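Home | Tickets | Knowledge base | My account | Log out

Ticket 1297 - Label printer skips every second label after update
Status: Solved
Opened by: Nadège Baudry, Stundovard (shop and mail order)
Assigned to: Killian Joly, Walutero Support

Nadège Baudry wrote:
Hello, since the update on Sunday our label printer prints one good label, then one blank, then one good again. We use it for the shelf labels and for the small price stickers on the sweets and gift articles. I already turned the printer off and on, and I put in a new roll. The computer shows no error message. We have to print 600 labels before the August sale, so I would be thankful for a quick answer.

Killian Joly wrote:
Hello Nadège, thank you for the clear report. Please tell me which label size is selected in the program, and which size is written on the box of the roll. Please also tell me if the blank label comes out when you print the test page from the printer's own menu.

Nadège Baudry wrote:
The program says 57 x 32. The box says the same. The test page from the printer menu is good, no blanks. My colleague Léonie asks also for which articles we need the small size.

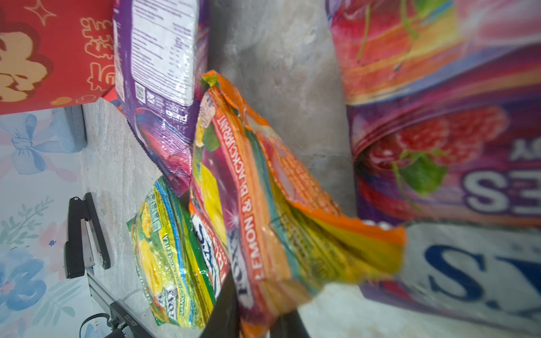
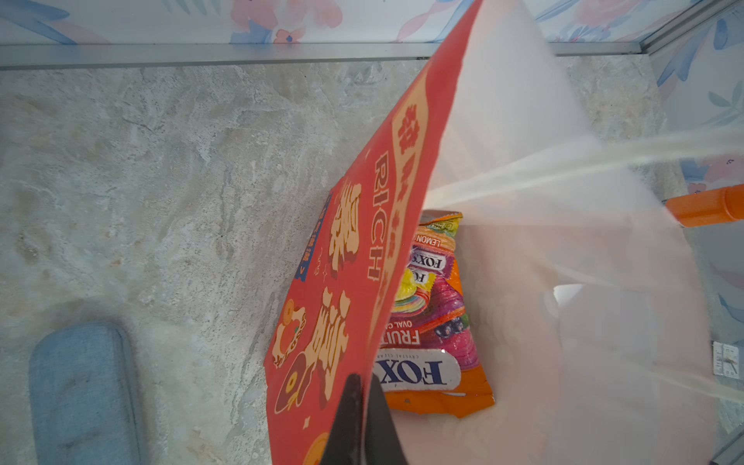
The small size is a different template, "Sticker S", and with this one the problem does not appear. Only the shelf template makes blanks. I tried it from the second computer too and it is the same there.

Killian Joly wrote:
This helps a lot. If the test page is good, the sensor is probably fine and the fault is in the template. Please open the shelf template, go to Page Setup and look at the field "Gap". I think the update has changed it.

Nadège Baudry wrote:
The field says 30 mm. In Sticker S it says 3 mm. I did not touch this field before.

Killian Joly wrote:
Then we have found it. Please do the following:
1. Change Gap to 3 mm and save the template under a new name.
2. Close the program completely - also the small icon next to the clock.
3. In the printer menu, choose Calibrate Media and wait until it stops feeding.
4. Print five shelf labels only.

Nadège Baudry wrote:
I did all the steps. The five labels came one after the other without blanks, but the text stands a little too high and the top of the price is missing.

Killian Joly wrote:
Please set Vertical Offset to 0. The update wrote a wrong value there also.

Nadège Baudry wrote:
Now it is correct. We have printed almost the half of the sale labels and all are good. Can I delete the old template? Mr. Guérin is afraid that somebody will take the wrong one.

Killian Joly wrote:
Yes, but please export a copy first. I have sent the wrong values to Edeltraud Hinrichs in development. I close the ticket now, you can open it again by replying.

Recent tickets
- Barcode too pale on glossy labels
- Trasau import: accents are missing in article names
- Printer not found after change of router
- How to move templates to a new computer

Contact Walutero Support | Privacy | Back to top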